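Subject: Re: [arm-learning] How many demonstrations before you trust it?
From: Annelore Voß
Date: May 16, 2022

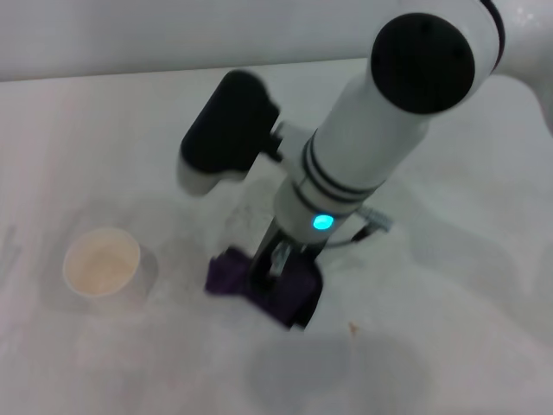 Gripper down on the purple piece, with the paper cup off to the left.

Dear Kimutai, dear all,

Sorry to have sat on this one for so long. I started a reply twice and both times wandered off to the bench to check something, which is the story of my spring, really.

Kimutai Mwakyusa wrote:

> We have 200 demonstrations of the pick at Okoth, all by the same
> operator, and the arm is lovely as long as the thing is where we
> usually put it. Move it towards the back of the table and it dithers.
> Do we simply need more, or are we collecting the wrong ones? And does
> anybody bother keeping the failed attempts?

I'd say the wrong ones, if you'll forgive me for being so blunt about it! We did just the same in April. Our first batch for the Zitham job was 200 as well, every one of them done by me, and I have a terrible habit of coming in from the left and pausing above the object while I make up my mind. The policy learnt the pause beautifully. It would hang there, thinking my thoughts for me, and then go down in the wrong place.

What helped us was a smaller batch with far more variety in it. We did 60 new ones with 3 people taking turns, and before each go somebody else moved the cup and the purple piece, so the person driving couldn't settle into a groove. We also stopped tidying the table between takes (a relief to everyone). I would try that before you book another week of operator time. Put plenty of your starts at the back of the table, where it's going wrong, and don't worry if the driving looks a bit clumsy there.

On failed attempts: yes, do keep them, but keep them apart. If the fingers slip and the operator goes back and gets a proper hold, we leave the whole thing in the training set, slip and all, as the going back is the very bit we want it to pick up. If they give up, it goes in a separate folder with a line of plain writing on what went wrong. Please do write that line on the same day. I have a whole folder from the winter with notes that say "odd" and I couldn't tell you now what was odd about any of them.

One more thing, and then I'll let you get on. Have a look at where your recordings end. Ours used to stop the moment the fingers shut, and the arm had no idea what to do with itself afterwards. We now carry on until the piece is in the cup and the arm is well clear. Episode 2104 in the Ulutine share is a fair one to copy if you want to see the length we aim for. The colours are rather washed out on the right-hand side, but the fingers are easy enough to follow.

Will you be at the Cokbridge meeting? I'd love to see the dithering for myself, and I can bring our logging scripts on a stick if they'd be any use to you.

Warmest wishes to everyone at Okoth,
Annelore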